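Protokoll der Hausversammlung, 2021-08-17
Hausgemeinschaft Plidach, Gemeinschaftsküche im Erdgeschoss

Ich hab mich ja wieder breitschlagen lassen mit dem Protokoll, also bitte keine Beschwerden über den Stil! Angefangen haben wir mit Verspätung, der Schlüssel zur Küche hing am falschen Haken. Mikkel Fogh hat die Leitung übernommen und gleich gefragt, ob alle die Einladung bekommen haben. Haben sie.

TOP 1: Hof und Fahrräder
Im Hof stehen immer noch drei Räder ohne Besitzer. Mikkel hängt Zettel dran, und was bis Ende des Monats keiner abholt, kommt erst mal in den Keller. Ich hatte vorgeschlagen, sie gleich zu verschenken, das war den meisten zu forsch — na gut. Der neue Fahrradständer von Hurell kostet 132 Euro, den nehmen wir. Einstimmig.

TOP 2: Hoffest
Lange Debatte, ob Musik oder keine Musik. Ergebnis: Musik ja, aber um zehn ist Schluss (ich bin überstimmt worden und trage es mit Fassung). Die Bierbänke leihen wir wieder bei Flanari aus, vier Garnituren. Wer Kuchen mitbringt, trägt sich bitte in die Liste am Schwarzen Brett ein, und zwar leserlich!

TOP 3: Gemeinschaftsküche
Der Kühlschrank wird ab sofort alle zwei Wochen ausgeräumt und gewischt, reihum nach Stockwerken, der zweite Stock fängt an. Alles ohne Namen fliegt dann raus. Außerdem klebt bitte keine Zettel mehr auf die Tür, die Klebereste gehen so schlecht ab.

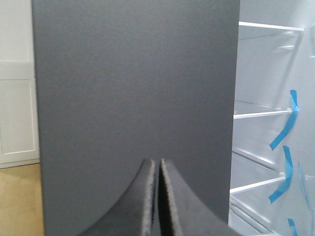
Zu TOP 3: graue Kühlschranktür, rechts daneben das weiße Innere.

TOP 4: Treppenhaus
Das Licht im dritten Stock geht nach wie vor aus, bevor man oben ist. Die Firma Matheson war im Januar schon mal da, seitdem Funkstille. Ich rufe da nächste Woche an und bin diesmal weniger nett. Der Wunsch nach einer neuen Fußmatte wurde vertagt, weil wir uns über die Farbe nicht einig geworden sind — Grün gegen Braun, unentschieden.

Verschiedenes
Im Waschkeller liegt ein einzelner Handschuh auf dem Fensterbrett, Leder, links. Der nächste Termin kommt per Aushang, das Protokoll schreibt dann bitte jemand anders.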